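妊娠後期に使った抱き枕「Trilico」のレビュー
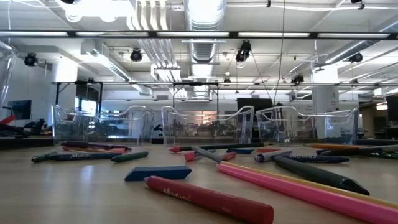

Lougher

妊娠八か月に入ったころから、夜に横になるのがつらくなりました。仰向けは息が苦しく、左を下にすると腰が痛く、右に変えるとおなかの子が強く蹴ります。そこで、Trilicoという妊婦用の抱き枕を買いました。値段は4000円でした。もう一つ、Clorico というU字型の大きい枕も迷いましたが、私たちの寝室には大きすぎると思い、やめました。

私は日本語が母語ではありませんので、読みにくいところがあればお許しください。

形は長い「し」の字のようで、上に頭をのせ、下の曲がった部分をひざの間にはさみます。最初の夜は、正直に言うと、あまり良くありませんでした。中の綿が固くて、首が高くなりすぎました。説明書には「数日使うとなじみます」と書いてありました。私の場合は3日目の夜から、首の高さが気にならなくなりました。

良かったのは、ひざの間の部分です。脚の重さが腰にかからないので、朝起きたときの痛みがかなり減りました。夜中にトイレへ行く回数はもちろん同じですが、戻ってからまた眠るまでの時間が短くなったように感じます。

おなかの下に入れる小さいくさび形のクッションも付いています。これは、私には必要ありませんでした。寝返りをするたびに位置がずれて、暗い中で探さなければなりません。今は、いすに座るときに背中に当てています。そちらの使い方のほうが合っています。

カバーはファスナーで外して、洗濯機で洗えます。ただし、ファスナーが短いので、枕をもう一度入れる作業はとても大変です。おなかが大きい人は一人でしないほうがいいです。私は途中で息が切れて、夫に代わってもらいました。替えのカバーは別売りで、3000円です。本体が4000円なのに、これは少し高いと思います。私は買わずに、晴れた日の朝に洗って、夜までに乾かしています。2月は乾くのが遅く、バスタオルを巻いて寝た夜もありました。

音については、ほとんど気になりません。前に友人から借りたPrenddaleの枕は中がビーズで、動くとシャリシャリと鳴り、夫も目を覚ましてしまいました。Trilicoは綿なので静かです。そのかわり、ビーズの枕より熱がこもります。暑がりの方は、夏には難しいかもしれません。

出産のあとは両端のひもを結び、輪にして授乳クッションにできるそうです。まだ生まれていませんので、その部分は評価できません。ひもは細くて、少し心配しています。

星は5つのうち4つにします。一つ減らした理由は、カバーの入れにくさと替えの値段です。身長が高い方は、ひざの部分が足りない可能性がありますので、できれば店で一度横になってみてください。私は背が低いほうで、長さはちょうどよかったです。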